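Rust coming through white paint on an old wire plant stand

Posted in Vintage & Repurposed

grurkel_porch
I picked up a wire plant stand at the Grurkelstead flea market in April. It has three tiers, scrolled feet, and was painted a dark green that had mostly flaked off. I want to use it indoors for potted ivy and a few old jars, so I painted it white to match the room.

I brushed off the loose flakes, wiped it down with a damp cloth, let it dry overnight and put on two coats of white chalk paint. It looked fine for a week. Now there are orange-brown spots coming through, mostly where the wires cross and on the feet. I put a third coat over the spots and they were back in 5 days.

Do I have to strip the whole thing, or is there something I can put over what's already there? I don't mind it looking old. I do mind it staining the windowsill. I have the Votton chalk paint and would like to use up the can.

Sullis
Water-based paint over bare steel will do that. The water in the paint starts the rust and the rust bleeds up through the white. More coats of the same paint won't stop it.

You don't need to strip it to bare metal. Go over the spots with a wire brush, getting into the joints as well as you can. A small brass brush is easier than a big one on this kind of stand. Then sand the rest lightly so the new paint has something to hold. I use 300 grit for that, but anything close is fine.

Wipe off all the dust with mineral spirits on a rag, not water. Let it dry. Then use an oil-based rust primer, the spray kind, because you will never get a brush around all those wires. Two light coats — turn the stand upside down for the first one so you reach the underside of the shelves. Give it a full day, then put your chalk paint on top. Seal it with a clear coat if pots are going to sit on it. Chalk paint by itself soaks up water under a pot.

For the sill, stick felt or cork pads on the feet. Saucers under the pots too.

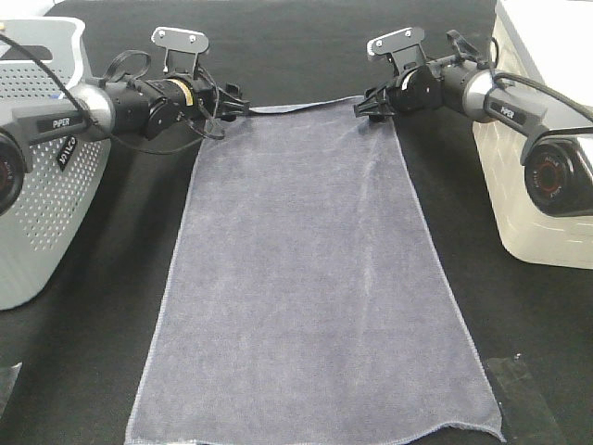

Votton_attic says the mineral spirits step can be skipped if you wipe with a dry microfiber cloth twice, and that the primer held for them either way. I have had it peel when I skipped it, so I still do it. Maybe it depends on how greasy the thing was to start with.

plainjane_finds
I just left mine rusty. Clear matte spray over the whole thing, rust and all, and it's been in the hall with ferns on it for 7 years. A little comes off on your hands if you move it. I put a tray under it.

If you want white this won't help you, but it's a lot less work.

grurkel_porch
Thanks. I'll get the primer. Does it matter if the can says for outdoor use?

Sullis
No, it's fine. Spray it outside and leave it out there until the smell is gone.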